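# Sernar leave and absence software: a review after one full leave year

We are a nursery group with three sites and a small head office, and most of our people do not work a standard week. Some are term-time only, some do two long days, and a handful are on the bank and come in when we ring them. For years the leave records lived in a spreadsheet that Houda Hegazy built and that only Houda could mend. Last April we moved to Sernar. I do the payroll, so I have used it nearly every working day, and these are my notes for anyone in a similar spot.

## Setting up

Sernar gives you a template file for importing staff. It wants start date, contracted hours, working pattern, leave year and any balance brought forward. Ours took two attempts. The first time it rejected 18 rows because we had put the hours in as hours and minutes, and it only takes decimals. The error report listed the row numbers but not the reason, and I found the cause in the help pages.

Working patterns are the best part of the setup. You can build a pattern that repeats over one, two or four weeks, name it, and attach it to as many people as you like. Change the pattern later and it asks from what date. It does not touch leave already taken, and it recalculates what is left. I checked six of these by hand in the first month and they all agreed with my own sums.

## Part-year and irregular staff

You pick an entitlement method for each contract: fixed annual amount, accrual by hours worked, or manual. Accrual reads from approved timesheets, so it is only as good as your timesheets. If a manager signs one off late, the balance is short until they do, and the employee sees the short figure on their phone. We had a few unhappy messages over that in the autumn. There is now a line in our handbook telling people that balances are updated after the timesheet deadline.

For term-time staff you set the closure weeks in a calendar and link it to the contract. It works, but you need a separate calendar for each site if the dates differ, and there is no way to copy one across. I typed ours in three times.

The software does not tell you which method is right for which contract. It shows a short note beside each option and then leaves you to it. We took advice on the wording of our contracts before we chose, and I would do the same again.

## Holiday pay

Sernar can work out an average week's pay if you load the weekly pay figures, and it skips weeks with no pay when it looks back. You can see every week it has used, laid out in a table, and export it. When Atif Magsi queried his holiday pay I sent him that table and we went through it together on the Monday. He had forgotten a run of sick weeks, and I had missed one overtime payment, so it was worth doing.

The weak point is the link to payroll. We use Tesley, and the connection sends days taken but not the averaged rate. I still key the rate in myself every month. Sernar's support desk told me it was on their list.

## Sickness and family leave

Sickness is basic. You log a start and end date, attach a fit note, and it counts the days. Half days are allowed. It sends the manager a prompt to hold a return-to-work talk, and there is a form for the notes that can be edited a little but not much.

Maternity and shared parental leave are better than I expected. Leave goes on building up during the absence without anyone having to do anything, and the carried-over amount appears in its own column with its own expiry date. Aicha El Khatib came back from maternity leave in the spring and her balance was right first time. With the old spreadsheet that would have been an afternoon's work.

## Day to day

Requests come in by phone app or browser. Managers get an email with approve and decline buttons, and can see who else is off. You can set a minimum number of staff for each room, and the request is flagged if it would take you below that. It is a warning only, so a manager can still approve it.

The app logs you out after 30 days, and some of our older staff found that a nuisance. The text is small and cannot be made larger inside the app. Reports are plain and quick, though the full audit report came to 194 pages when I ran it for the year and could not be filtered by site. I now export it and sort it myself.

## Support

Weekday office hours, by email or phone. Kilian Reisinger handled most of our tickets and answered clearly, usually the same day. The one time we rang at half past four we were put in a queue and cut off at five.

## What we compared it with

We also had demonstrations of Jendanach and Cherkaoui. Jendanach has a nicer app, but its patterns stop at two weeks and ours run to four. Cherkaoui would have done everything, rotas included, and cost more than we wanted to pay for a group our size.

## Would I renew?

We have renewed for another year. It suits an employer with mixed contracts and someone in the office who already understands holiday entitlement. If all your people work Monday to Friday all year, something cheaper would do. If you need the pay rate to flow straight into payroll, ask to see that working with your own package before you sign.
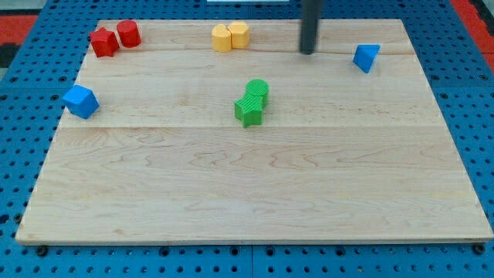 One last point on price. The charge is per active employee, and leavers count as active until the end of the month in which you close their record, so close them promptly. Bank staff are charged at the full rate even in months when they do no shifts. Nawal El Khatib, our finance manager, asked for a lower rate on those and was offered a small discount on the whole bill instead, applied from the renewal date.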